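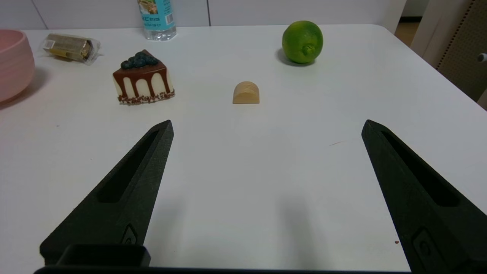

Printed visitor booklet or just a web page?

margit_s
Our town association is redoing the visitor guide for Skunetti. Last one was a 40-page booklet, 500 copies, handed out at the ferry office and the two hotels. Some members want to drop print and put it all online. Has anyone here done one recently?

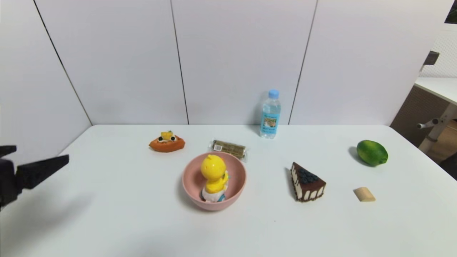 Toy food and pink bowl on the table

t_aasen
We did Eide in August. Went with print again, 300 copies, and they were gone before the season ended. People take a booklet because it's on the counter. They don't type in a web address.

zliapis
Gone from the counter doesn't mean read. I found a stack of ours in the recycling at the campground. Opening hours were wrong by midsummer too, and you can't fix that on paper.

t_aasen
So leave the hours out. Put in the walks, the history and a decent map. Those don't change. 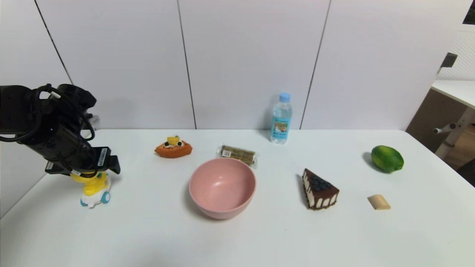

Dymphna Quinlan: I'd do a folded map and skip the booklet. Ours at Fustard is one sheet with 30 places marked and a web address on the back for hours and prices. Cafes pay a small fee to be listed, and that covers the printer.

zliapis
Paid listings are how you end up with a guide locals laugh at. The best bakery in town wasn't in ours.

margit_s
Fair point. We'd want to choose the places ourselves. The folded map sounds doable though.
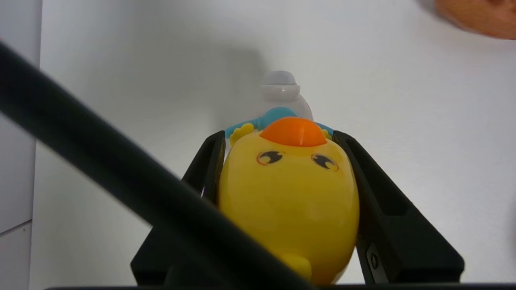

Who should write the text, a local or a hired writer?
A local should write the first draft, and someone from outside should edit it. Locals forget to say where the parking is.

margit_s
Thanks all. I'll get a price for the folded sheet and post it.

6 comments · 3 shares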